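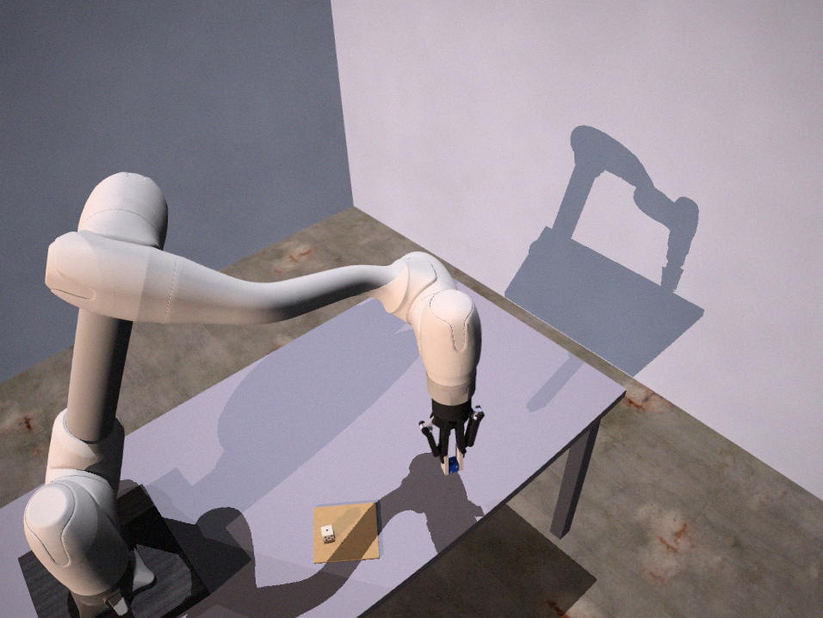

Getting Wax, Water Rings and Other Marks Off a Table

Posted March 24, 2022 by Lieselotte Lammers

Most marks on a table come off with things you already have in the kitchen. Start with the mildest method and wait until the table is dry before you decide to try something stronger. Test every method on the underside or the inside of a leg first.

Find out what finish you have

Put a drop of rubbing alcohol on a hidden spot and leave it for a minute. If the finish gets sticky, it is shellac, and you should keep alcohol and hot things away from it for good. Lacquer softens with lacquer thinner but not much with alcohol. If neither one does anything, you probably have varnish or polyurethane. Old tables are often shellac. Mine came with a bill of sale from 1870 tucked under the drawer, and the top still goes tacky if someone spills gin on it.

White rings

A white ring is moisture in the finish. Lay a clean cotton dish towel over it, set an iron on low with no steam, and press for 10 seconds. Lift and look. Repeat if it is fading. Don't do this on shellac.

For shellac, or if you don't want to get the iron out, rub in plain petroleum jelly, leave it overnight and wipe it off in the morning. Mayonnaise does the same job and smells worse.

Black rings

Black marks have gone through the finish into the wood. They need the finish taken off and the spot bleached with oxalic acid, and the whole top will have to be redone to match. I put a plant on mine.

Candle wax

Set a bag of ice on the wax until it is hard, then push it off with the edge of an old plastic card. Go with the grain. Whatever film is left comes up with a soft cloth and a little mineral spirits. On a painted table use warm water and dish soap and skip the spirits.

For wax on a tablecloth, scrape off what you can, put the cloth between two paper bags and iron it on low. Change the bags when they get greasy. Colored wax may leave dye behind, and that needs stain remover before it goes in the wash.

Ink and marker

Ballpoint on a laminate top: rubbing alcohol on a cotton ball, dabbed and not rubbed. Permanent marker: draw over it with a dry-erase marker and wipe both off right away. On bare wood you will have to sand.

Sticky residue

Cooking oil on a paper towel, left for 15 minutes, takes off most label glue. Wash the oil off with dish soap afterward or it will pick up dust. A hair dryer on low helps with tape that has been down for years.

Everyday cleaning

Wipe with a damp cloth, then a dry one. Spray polish with silicone in it builds up and makes refinishing harder later. I wax twice a year with paste wax, a thin coat, buffed after it hazes. Put felt under lamps and bowls and change it when it gets hard. Cork trivets are fine but check the bottoms for grit.

Keep the rags flat to dry outside if they have had any oil finish or mineral spirits on them. Balled up in a trash can they can catch fire.

Next month: drawers that stick.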